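Wed 14 December
By Cempaka Kusuma

I've wanted a proper peat probe for years, and the Zaddale is the one I finally bought. I love it! It comes as a set of steel rods that screw together, with a T-handle on top and a blunt tip that slides down through the soft stuff until it meets clay or rock. You push, you feel it stop, you read the depth off the rod. Our local fen turned out far deeper at the north end than I'd guessed (my old bamboo cane never stood a chance).
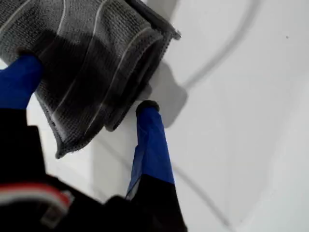
Gray cloth, pale stripes.

The threads are the best part. They start easily with cold fingers, and the joints don't wobble, even with 2 rods on. The set cost me $87, and the canvas roll it comes in has a slot for every piece. My one gripe is the depth marks, which are shallow and fill up with mud almost at once.
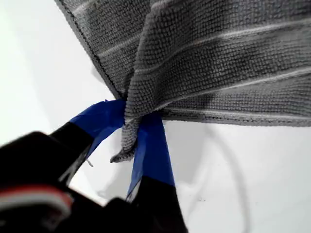 Cleaning a probe takes longer than using it, at least on a wet day. Peat is acid and it sticks, so I rinse the rods at the car and dry each thread before anything goes back in the roll. A gray microfiber towel with that dense, nubbly loop is what I'd pick for the job, and a stitched hem keeps it from fraying on the threads. Then a drop of oil on every joint, and done.
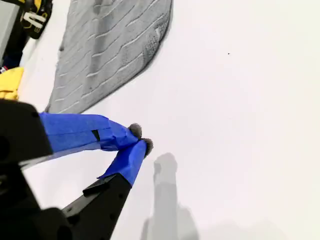
Hartmut Nolte wrote to say that he has used his Zaddale since February and filled the depth marks with yellow enamel paint, then wiped off the extra. He can read them now at 40 inches with mud on his glasses, and I'm trying it this weekend.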